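Progress Report to the Mac Mathúna Fund
Rakora Parcel and Road Data Project, second reporting period

Grusard is pleased to submit this report on the Rakora project. It covers work from September through February and follows the format agreed at the start of the grant.

Summary

The purpose of the grant is to move the county's parcel maps, road centerlines and address points out of separate files and into one shared spatial database. At the end of this period, 85 percent of the parcel sheets have been converted and loaded. The road layer is complete for the towns and partly complete for the rural districts. Address points are behind schedule, for reasons given below.

Parcel conversion

The paper sheets held by the assessor's office were scanned in the first period. This time the work was georeferencing, tracing and edge matching. Sheets from the newer subdivisions went quickly, as most of them carry survey control that can be tied to the state plane grid. The older river parcels were slower. Several were drawn to a local datum that is not written on the sheet, and we had to work back from fence corners and section monuments visible on the aerial photography.

We set a tolerance of 3 feet for shared edges between sheets. Where two sheets disagree by more than that, the edge is flagged and sent to the assessor's office for a decision. The office has cleared most of the flags from the east side of the county. The west side list went over in January and is still open.

Road centerlines

Road segments now carry a surface type, a maintenance class and left and right address ranges. The highway department asked for one change during the period: seasonal roads should be a separate class and no longer a note in the comment field. We made the change and reloaded the affected segments.

Routing tests were run against the town network and turned up a number of one-way streets digitized in the wrong direction. These have been corrected. The rural network has not been tested yet – it will be once the bridge weight limits arrive from the highway department.

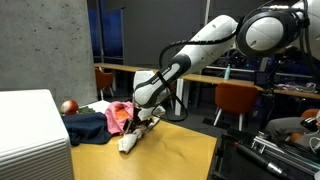
Robot arm at a wooden table.

Address points

The plan was to place address points from the utility billing list and then check them in the field. The billing list turned out to hold nearly 400 records with a route and box number only. Those cannot be placed from the desk. We have asked the post office for its conversion table and will place what we can from it. The remainder will be added to the spring field list.

Field checking itself is going well in the towns. Crews use tablets with an offline copy of the map and sync at the end of the day. Sync conflicts were a problem in October, when two crews edited the same block. Blocks are now checked out to one crew at a time.

Training and access

Training sessions were held for 40 county staff, mostly from the assessor, highway and emergency dispatch offices. The sessions covered viewing, printing and reporting errors. Editing was taught to a smaller group in the assessor's office. Dispatch asked for a follow-up on searching by intersection, and this is planned for April.

The public viewer runs on the Josevlow platform and is open for internal review. Owner names are switched off in the public version, as the county attorney requested. Print layouts still need work, mainly the scale bar and the legend on legal-size paper.

Budget

Spending is in line with the approved budget except in two lines. Field travel is under budget because the rural checks moved to spring. Scanning is slightly over – a box of plats was found in the courthouse annex and added to the job. We ask that the difference be covered from field travel and do not request new money.

Next period

Finish the remaining parcel sheets and close the west side edge flags.
Load bridge limits and test rural routing.
Place the route and box addresses and complete the rural field checks.
Open the public viewer once the print layouts are approved.
Deliver the draft data maintenance manual to the county for comment.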